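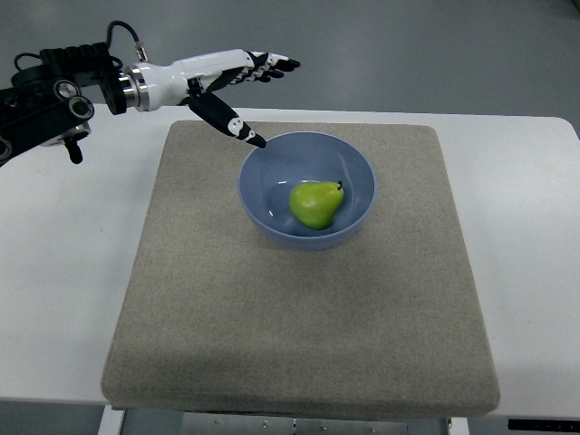
Bowl on the mat with the pear in it, hand open.

From: Bülent Avcı
To: equipment planning list
Date: 10 November 2018
Subject: Re: Second hand for the Wada bench, and what else goes on the order

Necati Sönmez wrote:

> I have the draft budget for Tresovgate open in front of me and the line
> for the Wada bench still says "hand, spares, sundries" with one figure
> against it. Parent will not pass a line like that. Can you split it up?
> I would also like to know whether we need a second hand at all this
> year, or whether spares for the one we have would do. And does the
> bench need a new table? Somebody asked for one in June and I never
> saw a reason written down.

Necati,

Taking the table first. We do not need a new one. The request in June came from the plan to put two arms on the same bench, and that plan has gone. The table we have is big enough for fruit and bowl work with one arm, and the mat gives us a surface that does not slide. Please strike it.

I would add a second mat, though. The present one is the only one of its size we have, and when it goes off to be cleaned the bench stops. Climovmont quoted 66 each for a padded one with the same sort of cover. I have put down 2, so that one can stay in the cupboard.

Now the hand. My view is that we should buy spares this year and leave the second hand for next year's round. The work planned up to the summer is all single items of a size the hand can get its fingers and thumb round, moved between the mat and a bowl.
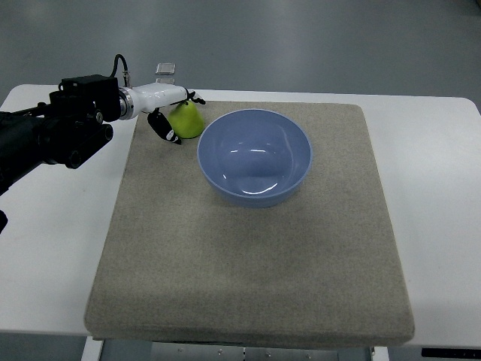

That sort of job asks very little of the hand in terms of load. What it does use up is fingertips and cables, so those are what I would like on the shelf. Climovmont gives a delivery time of 30 working days for fingertips and will not shorten it for small orders. If we wait until a set is worn before ordering the next, we lose more than a month of bench time, and the people booked on it have nowhere else to go.

So the line would split like this:

Fingertip sets: 2, at 270 a set
Padded mats: 2, at 66 each
Cables for the wrist: price to come, I have asked twice
Fruit, bowls and other small items: out of petty cash as before

Leave the cables as a separate entry with no figure if Parent will allow it. If they will not, tell me and I will ring Climovmont again and get a number over the phone. I would not guess at it – last time we guessed, we had to go back and ask for the difference, and it took longer than the order did.

On the second hand, there is one thing that could change my answer. If the Wada people decide they want both sides of the bench in use after the summer, the hand has to be ordered well ahead, and it would need its own wrist coupling and bracket as well. None of that is in the figures above. I have asked them to let me know before the next round opens. I would put a note under the line saying a request may follow, so that it does not come as a surprise to whoever reads the budget after you.

Delivery should be to the Tresovgate stores and marked for the bench. The last parcel went to the main office and sat there.

I can send the Climovmont quote as it stands if you want to attach it. It covers the fingertips and the mats only.

Bülent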